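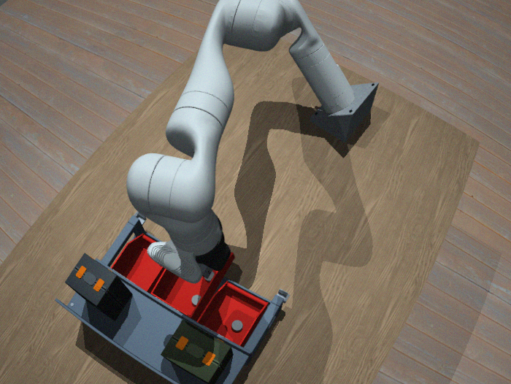 Which rules should a student team settle before a robot arm moves anything, even in simulation?
Start with the ones you would keep on a real bench: a fixed home pose, a speed limit, a clear definition of a finished task, and a written log of every run.

That was where our project at Plernside began in September. Rimantas Ots and I (Gintarė Venckus) wanted to know if a short rulebook would make our simulated sorting task easier to repeat, and we had so much fun arguing over it that the first draft ran to 20 rules! Most were merged or dropped.

How we worked

The task has an arm on a tabletop, a rack with three red bins, gray discs, and two closed cases with orange clasps. We called the setup Strazds, and the rulebook is called Cleltari. Each of us ran the task from the same written sheet without talking to the other.

Rules that stayed

Base mount stays where it is. If you move it, you start a new series with a new name.
Say in writing what "in the bin" means. Ours: the disc rests on the bin floor and the gripper has let go.
A run that touches a case is logged as a contact, even if the disc ends up in the right place.
Never delete a failed run.
Change one setting at a time and write down the old value.

What we found

We logged 2161 runs and marked 237 of them as contacts. The rule about failed runs was the best one we wrote. Before it, Rimantas had been clearing out anything that looked like a glitch, and so had I, but we had different ideas of a glitch. Comparing our sheets got much easier after that, and I loved seeing the logs line up.

The speed limit still needs work. We set it by feel and wrote it down later, so 2 early series have no value recorded. They stay in the log with a note.

Next we want to hand Cleltari to the Flukix group and let them run it cold, with no help from us.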